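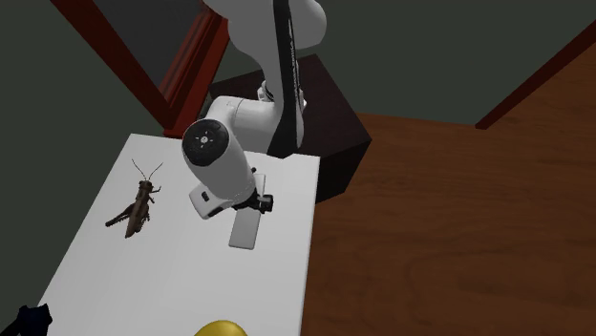 My sister gave me a cider press for my birthday in January, which is a funny month to give someone a cider press, and it sat in the garage under a tarp until the apples came in. So this is the long-promised cider post! Sorry to everyone who kept asking. I had a lot to drink. I mean, a lot to press.

First, the apples. We have two trees out back and neither of them is what you'd call a cider variety. The old one gives us something small and sharp that the birds like better than we do. The other one is sweet and kind of boring. I figured I'd mix them and see. Then I got talking to Farzana Mridha, who runs the little cidery called Enotura out past the feed store, and she said fine, mix them, but go find some crabapples too or the whole thing will taste like flat juice with a headache in it. I found crabapples behind the library. (I asked. They said take all you want.)

Enotura is worth a visit if you're anywhere near us, by the way. They only make 1000 gallons a year, so most of it never leaves the county, and the tasting counter is five stools and a dog. I like the one they call Skusturar best, very dry, a little smoky, and I have no idea how to pronounce it and have been pointing at the bottle for two years now. My husband goes for the Lim, which has ginger in it and is gone by the end of summer every single year. If you see it, buy two.

Anyway, pressing day. I thought it would take a morning. We started at nine and I was hosing off the driveway at six thirty with my headlamp on. The grinding is the slow part. You feed the apples in, somebody cranks, and the cranking person gets crabby and has to be swapped out. The pressing itself is pretty great. You turn the screw and wait, and turn it and wait, and the juice comes running out brown and foamy and you stick a cup under it even though there are wasps everywhere. Best thing I drank all year, and that was before it had turned into anything.

We ended up with three full carboys and a stockpot nobody could get into the fridge. I pitched the yeast that night, too tired to read the packet properly, and went to bed. Next morning, nothing. By dinner, still nothing, and I was on the phone to Farzana, who asked how cold my basement was. Well, it was pretty cold. I moved everything up to the laundry room and it was bubbling by breakfast, blip blip blip, so loud we had to shut the door to watch TV.

I won't go through the whole recipe since I basically followed the one in the Warkska booklet that came with the press, except I skipped the added sugar in two of the carboys and left it in the third. The sugar one came out strong. Really strong. We're calling it the visitor cider, small glasses only.

The other two are good! I'm trying not to brag. One is a bit cloudy and I've stopped caring about that. It's tart up front and then there's a sort of dry, tea kind of finish that I'm pretty sure is the crabapples. The one from mostly boring apples is, well, a little boring, but I had it with a pork roast and it was nice enough, and I cooked the cabbage in the rest of the bottle.

Things I'd do differently: sort the apples the day before, get more buckets, buy bottles early. I waited too long on bottles and ended up paying for a rush order, then washed every one of them in the bathtub, and my knees still haven't forgiven me.

Farzana tried a glass last week and drank the whole thing, and then asked if I'd thought about selling her the crabapples next fall. They're the library's crabapples, so I guess I'm going to have to ask them again. If anybody has a spare carboy they're not using, leave me a comment. I'd like to try pears.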